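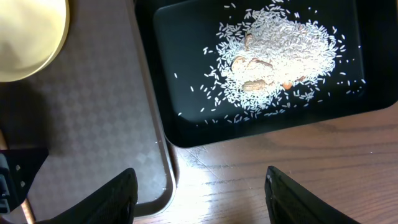 Separating peanuts from rice, tray method

rultitby504
Long grain, 200 g, peanuts in the shell. Coarse sieve or pick by hand?

Ollberg
By hand. Shells shed dust in a sieve.

Zendis_K
Disagree. A sieve takes 4 minutes, picking takes longer. 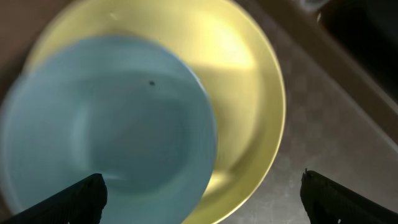
Ollberg
Bowl size matters more. Use a wide one for the rice and a smaller one for the nuts. The light blue over yellow pair nests fine, and a dark speck shows up well on pale blue.

rultitby504
Would chopsticks help?

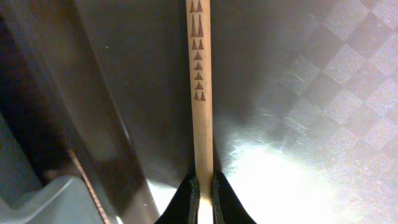

lambrakis
Wooden ones, yes. Lacquered ones slip on the shell.

Zendis_K
Still slower than a sieve.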